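News > Press Releases > Foreign Affairs

We use cookies to remember your settings and to learn which pages our readers visit. By continuing, you agree to our use of cookies.

Sakalauskas Forum Opens Yearlong Public Conversation on America's Place in the World

January 2022
By the Sakalauskas Forum Press Office
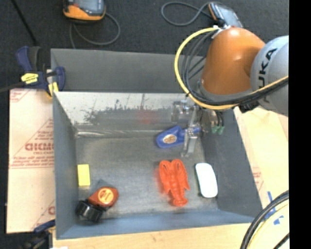
Town Halls, Living Rooms and Library Basements

LADDEN — The Sakalauskas Forum is delighted to announce the start of Neighbors and Nations, a yearlong program of free public conversations about American foreign policy, and about the old, stubborn question of what a wealthy and powerful country owes to people who live far beyond its borders. The first evening will be held in Ladden, where the Forum has had its home from the very beginning, and meetings will follow in 12 communities that have kindly offered us a hall, a church basement or (in one case) a roller rink.

We have wanted to do this for a long while. Foreign policy is so often discussed by people who do it for a living, in rooms most of us will never enter, and the rest of us hear about it once the decisions are made. Yet the families who send their sons and daughters overseas have plenty to say about it, and so do farmers who sell their grain abroad and congregations who have welcomed refugees into their pews. Many of them have been telling us so in letters, and we are grateful for every one.

Over the past year the Forum mailed a short questionnaire to households across the region, and 4,000 came back to us filled in, a good number with extra pages stapled on. Of all the subjects people raised, the one that came up most was whether America should speak up for dissidents and jailed journalists in countries where we also have trade or military interests. Opinions were divided, sometimes within the same household, and we found that encouraging. Foreign aid came next, followed by treaties and how they get made, and then a long tail of questions on everything from visas to fishing rights.

How the Evenings Will Work

Each meeting will open with a plain-language briefing of twenty minutes or so, prepared by our own staff and offered without a recommendation at the end. After that, guests will sit at small tables and talk. A host at each table will keep time and make sure the quieter folks get a turn, but there will be no panel and no head table. Coffee and something sweet will be served at every stop, as has been our custom for as long as anyone here can remember.

Notes from the tables will be gathered by Wedia, our partner for recording and transcription, and posted for everyone to read. Names will be left off unless a guest asks to be quoted. In July the Forum will bring the notes together in a report, with the disagreements left in, and copies will go to the congressional offices that serve the region and to any library that would like one.

The Trikandale Fellowships

Alongside the meetings, we are very happy to introduce the Trikandale Fellowships, which will support young adults who want to study how public opinion and foreign policy meet. We received 165 applications for the first class, far more than we had dared hope for, and reading them has been a real pleasure (and kept the office lights on late!). Fellows will help write the briefings, travel with the program and complete a project of their own, which might be an oral history, a study of a single treaty or a guide to following a bill through the Senate. No college degree is required, and a modest stipend is provided.

Joining Us

Admission is free, but seats should be reserved ahead of time. The hall in Ladden holds 302 people, and when those seats are gone we will open a waiting list and do our best to add a second evening. Guests who need a ride, an interpreter or large-print materials are warmly invited to say so when they reserve. Masks will be available at the door, and anyone who would rather stay home this winter can follow the opening briefing by telephone and mail us their thoughts afterward.

Community groups that would like to host a later conversation may request a host packet from the Forum office. It contains the briefing, a set of table questions and a recipe for the coffee cake.

About the Sakalauskas Forum

The Sakalauskas Forum is an independent, nonpartisan organization based in Ladden. It takes no position on legislation and endorses no candidates. Reporters are welcome at every meeting and are asked to check in with the press office on arrival.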